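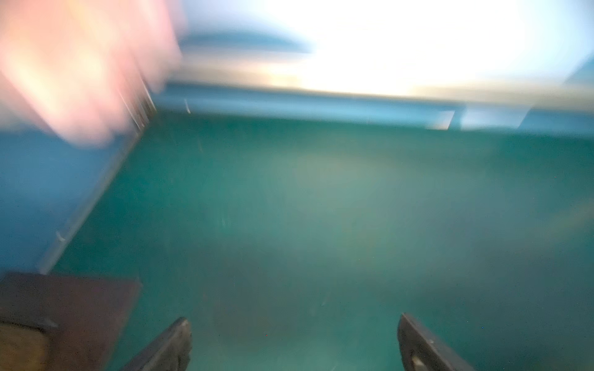

Open House at the Treloar Meetinghouse

We drove up to Treloar in February for the open house, 19 of us in 3 vans, and I have been meaning to write it up ever since for the folks in our ward who stayed home with sick kids (we missed you!). The new meetinghouse sits on Ikurska Road, just past the feed store, and the members there had the doors propped open and the heat turned way up before we even parked.

The tour began in the chapel, where a sister at the organ was quietly playing hymns, and I'm afraid I held up the group because I wanted to stay for one more verse, and then one more after that. From there we went down the hall to the Primary room and on to the family history center, which I could have happily moved into. They've gathered 752 names from the old Fuvden settlement, many of them copied out of family Bibles, and a dear lady let me turn the pages of the binder and found my great-grandmother's cousin in it. I cried a little, and so did she.

Lunch was chili and rolls in the gym. I sat with 2 couples from the Lutheran church in Vemach who had come out of plain neighborliness, and we talked for a good hour about prayer and raising teenagers and what we each do when the Sabbath gets away from us. I came home with their roll recipe and a promise to visit their Easter breakfast. If anyone would like to ride along, I have room in the van.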